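Disposable cup

A disposable cup is a drinking vessel made to be used once, or a small number of times, and then thrown away or recycled. Disposable cups are made from paper, plastic, plastic foam, molded fiber and, less often, from edible materials. They are used for hot and cold drinks, for samples and tastings, for rinsing the mouth at the dentist, and for measuring out medicine.

Contents
1 History
2 Materials
3 Manufacture
4 Sizes and shapes
5 Surface and stiffness
6 Use
7 Waste and recycling
8 See also

History

Cheap cups meant to be thrown away are very old. Rough clay cups have been used once and broken in parts of South Asia for centuries, and the practice continues at tea stalls and railroad stations. Small conical clay cups found in large numbers on Crete are thought by some archaeologists to have served a similar purpose at feasts.

The modern paper cup dates from the early 20th century in the United States. Before that time, trains, schools and public buildings often kept a single metal dipper or cup beside a water barrel, and everyone drank from it. Concern about the spread of disease led a number of states to ban the shared cup, and paper cups were sold as a replacement. The first ones were flat-folded or cone-shaped and were coated with wax to hold water.

Plastic foam cups came into wide use in the 1960s. Thin-walled cups of solid plastic became common in the same period, first in vending machines and later in homes, where they were bought in sleeves for parties.

Materials

Paper cups are made of paperboard with a thin lining. Wax was the usual lining until the middle of the 20th century and is still found on some cups for cold drinks. Most paper cups are now lined with polyethylene, a plastic that melts onto the board and also seals the side seam. Some makers use a lining of polylactic acid, which is made from plant sugars.

Polystyrene makes a clear, stiff cup that cracks when squeezed. Polypropylene is softer and cloudier, does not crack as easily, and stands up better to heat. Polyethylene terephthalate, usually called PET, is nearly as clear as glass and is the usual choice for iced coffee and smoothies. It softens in contact with very hot liquid and is not used for hot drinks.

Foam cups are made of expanded polystyrene beads. They are light and hold heat well. Many cities and several US states have restricted their sale.

Molded fiber cups are pressed from wood pulp, sugarcane residue or straw. They tend to be thicker than paperboard cups and have no side seam.

Manufacture

A paper cup is made from two or three pieces. The side wall is cut from printed board as a curved blank, wrapped around a cone-shaped form called a mandrel, and sealed along the overlap with heat. A round bottom is punched from a separate roll and sealed into the base. The upper edge is then rolled outward to make the rim, which stiffens the cup and gives the lid something to grip.

Most thin plastic cups are thermoformed. A heated sheet of plastic is pulled or pushed into a row of molds, cooled, and trimmed. The leftover sheet is ground up and fed back into the process. Thicker cups may be injection molded, which allows sharper detail but uses more plastic for each cup. A cup formed from sheet is thinnest where the plastic has stretched the most, often at the corner between the wall and the base. A plug that pushes the sheet down before air pressure is applied helps to even out the wall.

Finished cups are nested and packed in sleeves. A small ledge near the base, known as a stacking shoulder, keeps nested cups from wedging together. Cups without a good shoulder are hard to separate and may jam a dispenser.

Sizes and shapes

Sizes are given in fluid ounces in the United States and in milliliters in most other countries. Sample and rinse cups usually hold from one to five ounces. Cups for coffee commonly hold eight, twelve or sixteen ounces, and cold drink cups may be much larger.

Almost all disposable cups are wider at the top than at the base. The taper lets them nest, which saves space in shipping, and lets them come off the mold. The cost is a narrow foot – a tall, empty cup with a strong taper is easily knocked over. Cone cups have no foot at all and have to be held or put in a holder.

Surface and stiffness

Thin walls bend easily, and makers use several methods to stiffen them without adding material. Horizontal ribs help a cup keep its round shape when held. Vertical flutes help it carry weight from above, such as a lid being pressed on. A fine texture hides scratches and gives a better grip on a cold cup that has water on the outside.
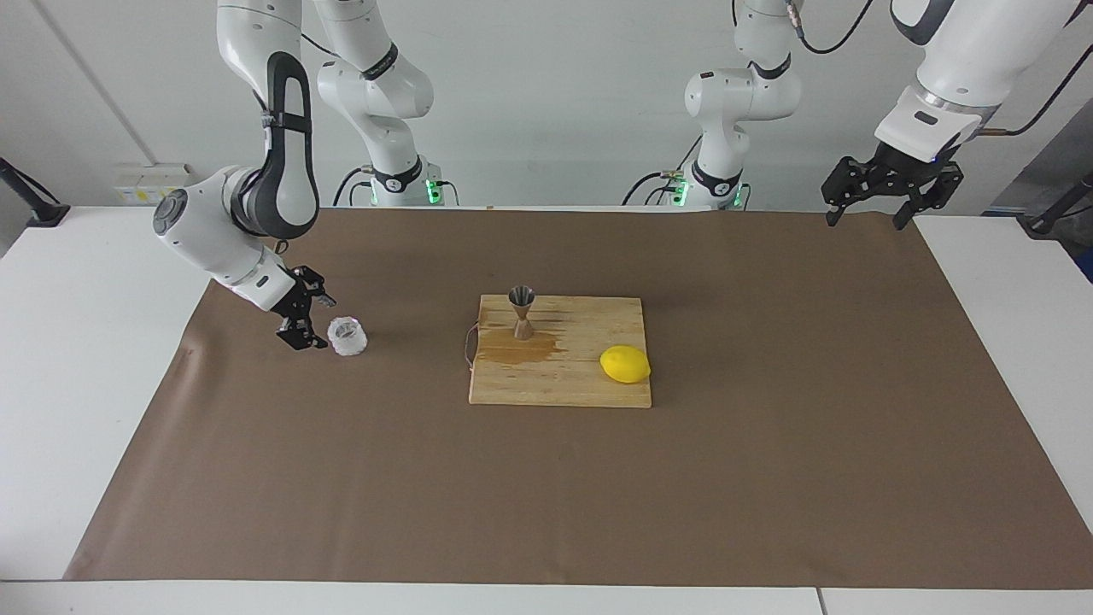
A small translucent cup with textured, frosted sides.

Frosted surfaces scatter light, so the contents show as a blurred shape or color. The effect can come from the plastic itself, as with polypropylene, or from a roughened mold. Some party cups copy the look of cut glass or crushed ice.

Use

Drinks sold to take away account for a large share of disposable cups. Hospitals and nursing homes use small cups for pills and liquid medicine, often with measuring lines on the side. Dental offices use rinse cups, and water coolers are often fitted with a tube dispenser for cone or flat-bottomed cups.

Hot drinks in a single-wall paper cup can be uncomfortable to hold. The usual answers are a cardboard sleeve, a second cup, or a double wall with an air gap.

Waste and recycling

Paper cups can be recycled, but the lining has to be separated from the fiber, and many paper mills do not accept them. Plastic cups are easier to sort when they are made of a single material and carry a resin code. Small cups often fall through sorting screens and end up in landfill even where the plastic itself is accepted.

Cups lined with or made from polylactic acid generally need an industrial composting plant. They break down slowly in a home compost pile – or hardly at all in a cool climate.

Deposit plans, in which a customer pays extra for a sturdy cup and gets the money back on returning it, are used at stadiums and festivals in several European countries. Some governments have placed a charge on single-use cups or banned certain materials.

See also

Cup holder
Drinking straw
Paper plate
Vending machine

This page was last edited on Feb 5, 2019.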